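Adhesive hooks keep sliding off painted board

Posted 6 Nov 2019 in Walls & Storage

Holst_back_door
I put up a key board in the hallway in September. It's a bright green painted board with small metal hooks on clear round adhesive bases. Two of the hooks have let go, always overnight, and both times it was the one with the shed key and the padlock key together. I wiped the board with a wet cloth before sticking them on. Do I need stronger hooks or should I give up and use screws? I don't want holes in the board.

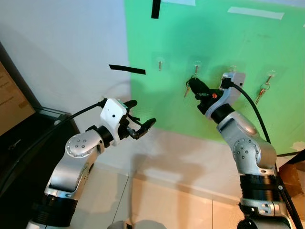
Fullmont
Water isn't enough on paint. Use rubbing alcohol, let it dry, press each base hard for a minute and then leave it empty for a full day. Most people hang things right away. The small hooks are usually rated for about 200 grams, and a couple of keys shouldn't come near that. Also check whether the paint comes away with the pad. If it does, stronger hooks won't help and you'd have to sand and repaint first.

Jotach
just use screws. mine have been up for years

Holst_back_door
No paint on the pads, so I'll try the alcohol first. Thanks.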